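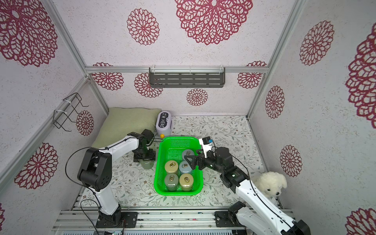 Getting a room ready for a sign-making night

Our group in Avunstead makes its own placards and banners before each climate march or council hearing. Most of the work happens in somebody's kitchen or garage. These are the habits that have stuck.

Cover the floor first. Old bedsheets slide around, so tape them down at the corners. Painter's tape comes off most floors without a mark – duct tape does not.

Save cardboard early. Appliance and bike shops will usually let you take flattened boxes if you ask the day before. Cut with the ribs running up and down and the sign will stay stiff in wind.

Pencil the letters before you paint. Keep it to five or six words. Dagmar Machala steps across the street with each finished sign, and if she can't read it from there, it gets repainted.

Use leftover latex house paint. One quart covers 20 placards with plain lettering. Stir it well and pour a little at a time into jar lids. Put the can lid back on between pours.

For cloth banners, wash the sheet once without softener. Put newspaper underneath, paint thin coats and leave it overnight. Fold it only when the thick strokes no longer feel tacky. Cut a few half-moon flaps in anything wider than a door, or two people won't be able to hold it.

Handles. Check the rules for the route before you buy wood. Some towns limit the thickness of sticks or ban them. Cardboard carpet tubes are light and usually allowed.

Wipe brushes on newspaper before rinsing, then wash them in a bucket. The bucket water goes down an indoor drain, never the storm drain.

Afterward, store signs flat under a bed, with wax paper between them. Last October we got out the older ones and only had to paint over the dates. Split placards go to Urmas Vanags, who cuts them into stencils.

Posted 21 April 2022 by Ona Rozīte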